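# Can It Tidy Up Yet? Gallery from the Utora Bench

I've been following chore robots for years now, and I still get a kick out of watching one put things away. Folding shirts gets all the attention, and so does loading a dishwasher, but the job I keep coming back to is sorting. Think how much of a day is sorting! Silverware goes in the drawer, toys go in the bin, and at a place like the Heltbridge parts counter it's returned fittings going back where somebody can find them.

At Utora the warm-up for all of that is colored blocks on a wooden board. It looks like preschool, and I mean that as praise. A block has to be spotted, gripped, carried and set down without knocking over whatever is next to it, and that last part is where a lot of attempts come apart. Stars are my favorites to watch, with all those points for a finger to catch on.
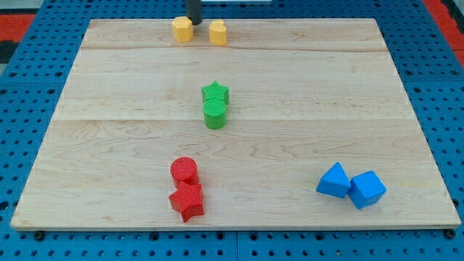

*Blocks on the maple board, grouped by color: yellow at the back, green in the middle, red and blue closer to the front.*

Color is the friendly part of the problem. A camera and some fairly plain software can tell red from green all day long. Shape asks for more, because a cylinder can be grabbed from any side and a triangle really can't. Then put two pieces right up against each other and the gripper needs somewhere to go. Anyone who has tried to pull one mug out of a packed cupboard knows the feeling.

My notes from the Gunport visit in January, for anyone keeping score: 21 tries at a simple pick-and-place, 18 good ones. I was thrilled! Then they switched to a mixed tray of small kitchen stuff and the good ones dropped to 13 out of the same 21. Spoons were the trouble, mostly. They lie so flat.

So, are they ready for the house? For a tidy counter with a short list of known things, I'd say we're getting close, and a shop floor like Guthrie's, where the same 200 parts come through every week, may get there first. A teenager's bedroom is going to be a while.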